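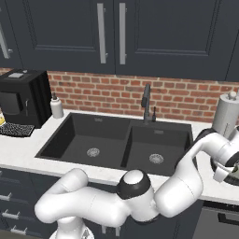

*Fig. 1. Double-basin sink and robotic arm, kitchen render.*

**Writing the Pop Single, Session 5: Hooks, Pre-Choruses and Overlap**

Handout by Dela Atinga. January 26, 2024

Please listen to both assigned tracks before reading: "Gomovine" by Allasell and "Begum" by Lavley. Use headphones. Several of the parts discussed below are quiet and disappear on a laptop speaker.

## 1. What counts as a hook

A hook is any short piece of a song that a listener can repeat after hearing it once or twice. It's often the title line, but it can be a bass figure, a shout or a gap where everything stops. "Gomovine" has a title hook and a second one in the synth, which comes in at the first chorus and stays until the end. Most of you will remember the synth first.

When you mark up a lyric sheet, write H for a vocal hook and h for an instrumental one. Circle any that return with a change.

## 2. The pre-chorus

The pre-chorus sits between verse and chorus. It usually does one or more of these:

- moves the chords away from the home key
- shortens the vocal phrases
- takes out the kick drum or the bass
- raises the melody toward the first note of the chorus

In "Gomovine" the bass drops out for the whole pre-chorus and the phrases go from four bars to two. "Begum" has no pre-chorus at all. The verse runs straight into the title line, and the drums don't change. Lech Sobczak argued in last year's seminar that the last two lines of the verse do the same job, as the melody climbs there. I don't agree, but it is a fair reading and you can use it in your paper if you back it up with bar numbers.

## 3. Overlapping phrases 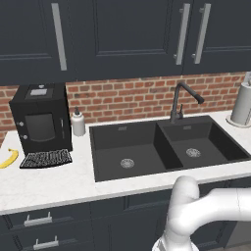
Backing vocals in a chorus can line up with the lead or be set against it. In the second chorus of "Begum" the backing part starts halfway through each lead line and ends halfway through the next, so the two never breathe in the same place. The brick backsplash under the dark cabinets is laid the same way, in running bond, with the joints in one row falling over the middle of the bricks in the next. Draw the two vocal parts as rows like that on squared paper and the rests will be easy to compare. Then do the same for the first chorus, where both parts start together.

## 4. For next time

Write a chorus at 70 beats per minute with one lead and one backing part. The backing part must enter after the lead and overlap at least two of its line endings. Keep the lyric plain - a single repeated phrase is fine.

Hand in a lyric sheet and a rough recording. Phone recordings are fine. Recordings go in the class folder, sheets to room 19.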